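Regeln für Tür-Tasks in der Sim, was gilt denn jetzt?

gelenkwelle
Wir haben jetzt 166 Episoden Tür öffnen im Kasten und streiten intern, wann eine als Erfolg zählt. Im Mundero-Leitfaden steht nur "Tür offen". Ab welchem Winkel?? Kontakt beim Schwenken erlaubt oder nicht?

curau_sim
Winkel VORHER festlegen und ins Protokoll. Wir nehmen 18 Grad Toleranz zur Endlage. Finger am Rahmen = Abbruch, egal wie schön die Tür aufgeht.

Fadgate
Abbruch halte ich für Quatsch. Leichter Kontakt passiert am echten Gerät dauernd. Kraft mitloggen, Grenzwert setzen, fertig.

curau_sim
Und wer prüft den Grenzwert? Kontaktkräfte in der Sim sind doch halb geraten. Dann lieber streng.

Fadgate
Streng heisst bei euch: die Hälfte fliegt raus. Hatten wir im April, danach waren nur noch Anfahrten von vorn drin.

auer77
Beides loggen — Kontakt als Flag, Kraft als Wert. Verworfen wird erst bei der Auswertung. Und bitte Kollisionsmodell der Tür anschauen, bei einer Innenseite mit tiefer Mulde macht die konvexe Hülle einfach zu. Dann greifen die Finger ins Leere und es zählt trotzdem als Kontakt. So eine Tür mein ich:

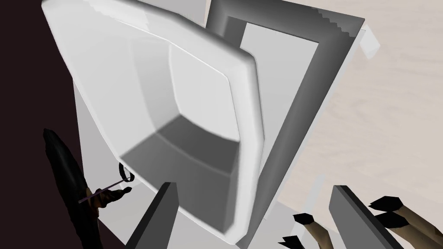 Meine Liste, Stand jetzt
1. Erfolgswinkel vor dem ersten Lauf festlegen
2. Kollisionsmodell mit Version ins Log
3. Fehlversuche behalten, nicht löschen
4. Stichprobe von Hand sichten, jede 6. Episode reicht

gelenkwelle
Punkt 3 hatten wir nciht, mist. Übernehm ich so.

curau_sim
Jede 6. ist mir zu wenig. Bei 1.473 Episoden vielleicht, bei 166 schaut man alle an.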